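Guides > Skesine Film Catalog > People records > Section 4

4. Adding an actor or director

A people record holds the biography, the alternate names and the credit list for one person. You need editor rights to create one. If the People tab is gray, ask your site administrator to turn the rights on and sign in again.

Before you start: search for the person under every name you know. Duplicate records are hard to merge once credits have been attached.

1. Open the People tab and click New Person.
2. Type the name as it appears on screen in most of the credits. Don't use all capitals, even if the film does.
3. Enter the birth name in its own field. Leave the field blank if you have no published source. 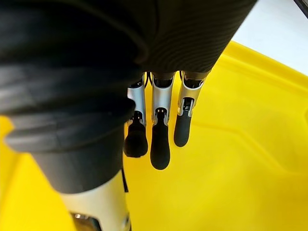

4. Add stage names one per line. Accents and special letters are kept, so Kozłowski and Kozlowski count as two spellings. Enter both.
5. Pick a main role (actor, director, writer, other). This sets the heading on the public page only.
6. Click Save Draft.

Note: Birth dates can be entered as a year alone. The age on the public page stays hidden until there is a full date.

4.1 Attaching credits

Open the draft and click Credits > Add. Start typing a title and choose it from the list. If the title is missing, create the film record first (Section 3). Credits can also be loaded from a Disteck export file. One file can hold up to 1,000 lines. Longer filmographies have to be split. 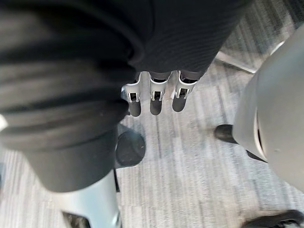 Fig. 2. Three robotic fingers above gray carpet.

When the file has loaded, check the Unmatched list. Anything left there will not show on the public page. Television episodes are the usual cause, as the export puts the series name and the episode name in one column.

Caution: Replace All deletes every credit you typed by hand. Use Append unless you are starting over.

4.2 Writing the biography

Keep it under 370 words. Put awards in the Awards table and leave them out of the text. Reports of a death need two published sources before the Deceased box is checked. Fan pages and social posts are not accepted.

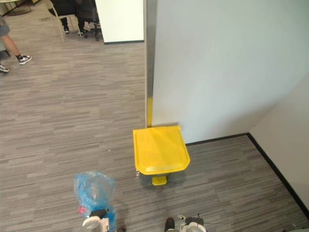
NONDARI, November

The credit matching rules were changed this month. Uncredited roles now go in with the tag (u) after the part name. Old records with "uncredited" spelled out still work and don't need to be edited.

To publish, click Submit for Review. The record locks until a reviewer releases it.

1,812 views | 4 shares

Comments (3)

reelkeeper: Does Append skip credits that are already there? Mine came in twice.

catalog_desk: It skips them only if the year matches too. Check the year column in your file.

mattinee: Step 4 fixed my search problem, thanks. Could the Unmatched list be made sortable?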